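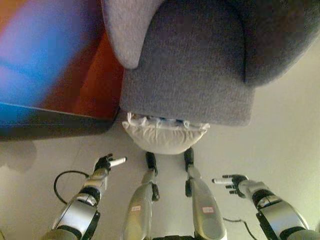
*El sillón gris y el cojín claro, a ras de baldosa.*

El sillón gris llegó a la casa de Mirovano un lunes, dentro de una furgoneta que traía también dos lámparas y una caja de vajilla de mi tía, y desde el primer día tuvo la costumbre de quedarse con los cojines. Se los ponía uno en la espalda, se levantaba a mirar el arroz, volvía, y el cojín ya andaba por el suelo, medio metido bajo el asiento, como un gato que no quiere que le corten las uñas.

Mi tía había pagado por él 177 coronas en los almacenes Dhillon, hacía tantos años que en Skonano todavía paraba el tren, y aseguraba que el sillón era de carácter reservado. Cuando se lo llevaron a tapizar le sacaron de dentro 32 botones, una llave y una postal de Iltora sin firmar (¡y sin sello!), que ella guardó en el cajón de los manteles y de la que no quiso hablar jamás, ni siquiera en Navidad, que era cuando hablaba de todo.
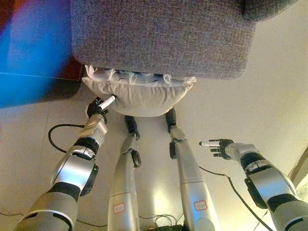
Yo heredé la costumbre de agacharme. A eso de las siete, con la casa ya recogida y la sopa a fuego lento, me ponía de rodillas sobre las baldosas, que en invierno están heladas, y buscaba el cojín a tientas, despacio, porque me parecía de mala educación arrancárselo de un tirón. A veces le hablaba. Le contaba que habían subido el pan, que la vecina de abajo cantaba otra vez, que alrededor de 60 peldaños eran ya demasiados para mis piernas y que cualquier día nos mudábamos los dos a un bajo con patio.

Una noche de febrero metí la mano hasta el codo y encontré una postal. Era de Iltora, con la misma bahía, y tampoco llevaba firma. La leí dos veces, puse otro plato en la mesa y dejé el cojín donde estaba.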